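Microfiber towels: fabric softener, yes or no?

Home > Household > Laundry Room

plinthmoss
Original poster
I need a ruling. My other half has been washing our microfiber cloths with the regular towels, softener and all, and they now push water around the counter like a squeegee with low self-esteem. I say the softener did it. The other side says they're old. I bought the pack in December, so by towel standards they're in middle school. Who's right?

gravelpie
You are. Softener coats the fibers. Stop using it, wash them hot with a little detergent, and see where you are after two or three rounds.

Okra_Dokra
Not hot! Warm at the most. I cooked a whole set of the Flikwood ones on the sanitize cycle and they came out feeling like a doormat.

gravelpie
Was it the wash or the dryer, though? I've been washing mine hot for years. The dryer is what kills them.

Okra_Dokra
It was both, so I will never know. I'm not buying another set to find out.

tendril90
Vinegar in the rinse. Half a cup. Everybody's grandmother is right about this one.

sumpwatcher
Everybody's grandmother also has a cracked washer hose. Once in a while is fine, but I wouldn't make it a lifestyle. My manual says no vinegar in plain type, right next to the part about not climbing into the drum.

tendril90
My washer is old enough to vote and it's had vinegar its whole life.

plinthmoss
OK, so softener is out, vinegar is a religious question. What about lint? They come out of the wash wearing half of a bath mat.

gravelpie
Wash them on their own. Microfiber grabs lint, that's its whole personality. If you don't have a full load, save them up in a bucket.

millrace_b
Mesh bag if you can't be bothered with the bucket. I use the Lodby ones with the zipper. The zipper pull fell off mine in a month, so now I open it with a paper clip, but it's a decent bag.

sumpwatcher
Also nobody has mentioned drying. Hang them. The long ones especially, because they come out of the dryer twisted into a rope and then you get that permanent crease.

Okra_Dokra
The crease is harmless. It's a rag.

sumpwatcher
It is a rag I have to look at.

millrace_b
I'm with sump on this. I fold the long ones lengthwise first, then in from the ends, and they stack flat on the shelf. Took me 30 tries to get my household to do it and they still don't. 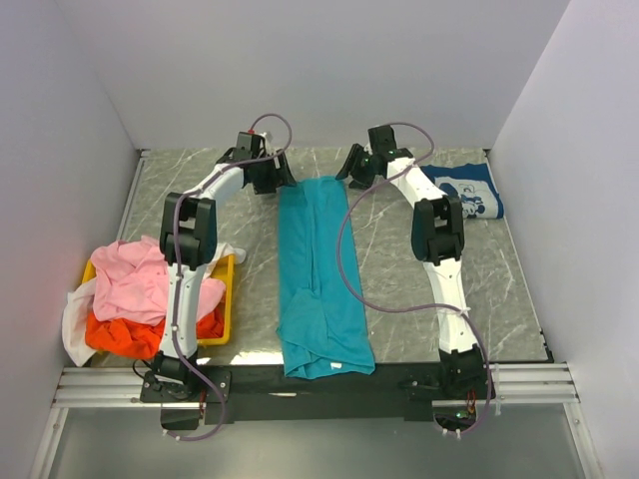 Long teal one, lengthwise fold done, ends still to go.

Okra_Dokra
I roll mine. Fits more in the drawer and you can throw them at people.

tendril90
Rolling is for hotels. Nice color on that teal, though.

gravelpie
Can we get back to the softener? Plinth, did you try the hot wash?

plinthmoss
Ran them warm, twice, as a coward's compromise. No softener, no vinegar. First one I tried picked up a spilled coffee in one pass. I have been told this proves nothing, as it was "a small coffee."

sumpwatcher
Get a bigger mug and report back.

plinthmoss
Will do. The softener has been moved to the top shelf, where only one of us can reach it.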